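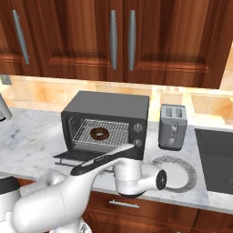 I have wanted a machine to do my kitchen jobs for 30 years, and I still wash up by hand. So I read the news from firms such as Millavum with interest, and with some doubt.

A toaster oven is a fair test. The door folds down and stays in the way. The knobs are small and sit at one side. The rack is thin wire, and a person reaches over all of it without thinking. An arm has to work out each part of that reach.

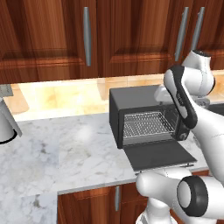 Much of the practice is now done in simulated kitchens, and I see the sense in it. A mistake there breaks no glass. But my counter in Skoltstead has crumbs, post and a kettle lead on it, and the oven door sticks.

My view is that these arms will be useful in canteens and on shop floors first, where the same tray goes in the same slot all day. Homes will come later. I would pay for one that could clear a table and wipe it, even if it took 57 minutes. I would not pay for one I had to stand and watch.

Search this site
Enter keywords

Recent items
Bin collections after the April changes
Is the Biltano dishwasher worth repairing?
Letters: self-service tills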